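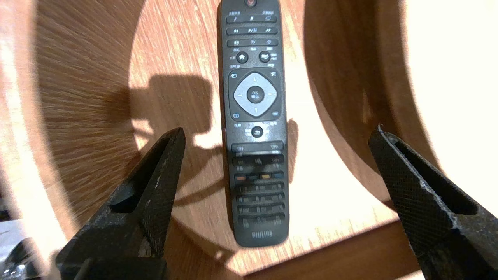 The arm that wouldn't let go: an interview with the test lead at Homilard

Homilard runs a small robotics workshop out of a leased unit behind a tile showroom. Most of its work is pick-and-place testing with ordinary household things: remotes, cups, pill bottles, socks. In September one of its arms closed on a TV remote and kept squeezing after the operator had told it to open. There were no serious injuries, but a technician's thumb was caught and badly bruised, and the workshop stopped all testing for nine working days.

The test lead agreed to talk about it on the condition that we left names out. We spoke at the workshop on 12/4/24, with the arms running again in the next room.

The job that day was a plain one. The gripper comes down with a finger on either side of the remote, closes, lifts it a hand's width, puts it back and opens. "We'd done that lift more times than anyone wanted to," the test lead said. "Remotes are good practice. They're narrow, they're dark, the buttons are rubber and the casing isn't, so the grip changes depending on where you land."

On run 2338 the fingers closed and the lift never came. The operator sent the open command from the desk. The screen said the gripper was open. It was still shut.

"That was the first bad thing," the test lead said. "The second was that one of us believed the screen. The technician reached in to take the remote out, because as far as the software was concerned the cycle was over. Then the controller tried to home itself and the fingers shifted. That's when the thumb got caught."

The operator hit the emergency stop. It cut power to the arm as it should have, but the gripper was fed from a separate supply and held its position. It took 2 people to free the thumb, one of them backing off the finger screws with a hex key. The technician was seen at a clinic that afternoon and was back at work the following week, on light duties.

Finding the cause took longer than anyone expected. The gripper takes its force setting as a number from zero to 255. The workshop used low values for anything with a plastic shell. A software update from Gikura, which makes the control box, had changed what happened when a message arrived damaged. The old version threw the message away. The new one filled in the missing part with the highest value it could send.

"So a bad message became full force," the test lead said. "And we had bad messages because the cable was worn where it bends at the wrist. I'd written that cable up in my own notebook a month before. It wasn't in the maintenance log, it was in my notebook. I have to own that."

Did Gikura accept the fault? The test lead was careful with the answer. "They sent a fix quickly. They also pointed out that the manual says to replace the cable at a set number of hours, and we were past it. Both of those are fair."

The position reading was a separate problem. The open signal on the screen showed the last command sent, and had nothing to do with where the fingers were. It had been labelled "gripper state" since the software was first set up, and everyone in the room had read it the same wrong way.

The workshop has made several changes. The emergency stop now cuts the gripper supply as well, and a hand release has been fitted that can be worked without tools. Force is capped in the gripper itself at 200, whatever the controller asks for, and much lower for the household set. The screen shows measured finger position in large type, with the command in smaller type beside it. Wrist cables are swapped on a calendar.

Homilard also brought in Quintana, a safety consultancy, to go over the cell. Their report ran longer than the test lead had hoped. "They asked why anyone was reaching in with the power on. We didn't have a good answer. It was quicker, and nothing had ever gone wrong."

Hands now stay outside the tape until the key is out and hanging on its hook. It adds around a minute to every reset. Some of the staff grumbled in the first week, and the test lead said the technician with the sore thumb wasn't one of them.

There is one item still open. Drerkberg, the supplier of the fingers, has been asked for a softer pad to go over the textured grip face, which marks casings and is hard on skin. Samples have come twice. The first lot peeled and the second was too thick to fit either side of a cup handle.

"We're still using the old faces for now," the test lead said. "They scuff, and they pick up wear along the edges, but they hold. I'd like the pads in before we go back to glass."

The remote from run 2338 came out with a crack along the battery cover. It is kept in a drawer in the office, with the old cable.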